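Chapter 2
Solid Wood and Moisture

Wood changes size when the amount of water in it changes. This is the most common source of trouble in furniture and interior joinery, and most of the rules given in later chapters follow from it. A board that is cut square and flat in one month may be neither in the next. The maker cannot prevent the change, but it can be predicted and allowed for.

2.1 Terms

Moisture content is the weight of water in a piece of wood divided by the weight of the same piece when oven-dry. It is written as a percentage. A freshly felled log may hold more water than wood substance, so values above 100 percent are possible.

Water is held in two ways. Free water fills the hollow spaces of the cells. Bound water is held in the cell walls. When a board dries, the free water leaves first, and the size of the board hardly changes. The point at which the free water is gone and the walls are still full is called the fiber saturation point. Below it the walls lose water and the wood shrinks.

Shrinkage differs with direction. It is greatest along the growth rings (tangential), less across them (radial), and very small along the grain. For most work the change in length can be ignored. The change in width cannot — a wide top fixed rigidly to its base will split, bow, or pull its fastenings loose.

2.2 Panels Built from Strips

A wide panel may be sawn from a single board or glued up from narrow pieces. In butcher-block construction the panel is made of many strips joined edge to edge. The total movement across the width is not removed by this method. Each strip still swells and shrinks, and the movements add up. The gain is in flatness. With the ring direction varied from strip to strip, the cupping of one piece is opposed by its neighbors, and the panel as a whole stays closer to a plane.

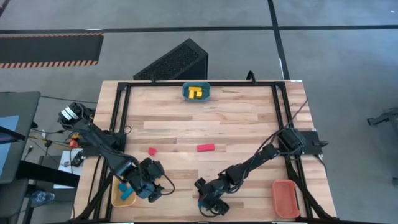
Figure 2.1 A light wooden tabletop of butcher-block construction.

The strips should be at the same moisture content when they are glued. If one is wetter than the rest, it will later shrink below the surface and leave a shallow groove that can be felt by hand. Sanding the panel too soon after gluing has a similar effect. Glue adds water near the joint, the wood swells there, and material removed at that stage is missing once the joint has dried.

2.3 Scope of the Chapter

Section 2.4 gives the method of weighing and drying samples. Section 2.5 treats electric meters and their correction for species and temperature. Section 2.6 covers fixings that hold a top down and let it move — slotted screws, buttons, and sliding cleats. The worked problems at the end use the Marnaslow tables, prepared by Krisztina Pap and Emese Bakos, which are reprinted on page 213. The reader should be able to find a percentage change and convert it to a length before going on.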